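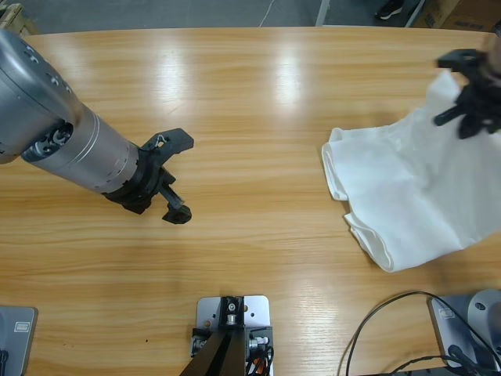
Left gripper open, right gripper holding the cloth. Fixed camera view, ticket 415.

Project: Jultovero, cloth handling set
Site: Wirkgate
Opened by: Krum Dervishi, 8 Jul 2022
Status: waiting for reply from Nyarko

Problem
When the two arms work on the cloth, the recorded position of the left gripper comes later than the picture. The right one is in time. I noticed it when I played back the episodes for checking before upload. The delay is small at the beginning of an episode and bigger at the end. From 181 episodes in this batch I marked 116 as not usable for training.

What I tried
1. Restarted the recorder and made a short test. Same result.
2. Changed the left and right network cables between them. The delay stayed on the left.
3. Compared the clock of the left arm controller with the clock of the recording computer. They were different by 905 ms after a long session. After a restart the difference is almost zero, then it grows again.

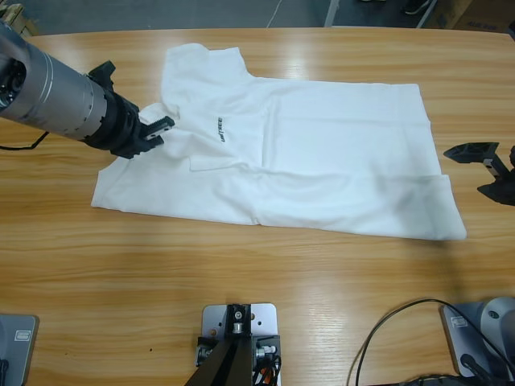
For this reason the moments of grasping are the worst part. When the left fingers close on the collar of a T-shirt, the data still says they are open, and the model will learn to close too late. Movements without contact are less sensitive, but I would not like to keep them either.

Questions to Nyarko
a) Does the left controller ask for the time only when it starts? I did not find this setting in the menu.
b) Is it possible to correct the old episodes with a script, if the drift is regular? The operators worked hard on this batch and I would be sorry to delete it.
c) Colleagues in Sirgate have the same recorder but an older version. Should they wait with the update?

The log files from both controllers are attached. Until your answer we restart the left controller before every episode and keep the episodes short. Please do not close the ticket yet.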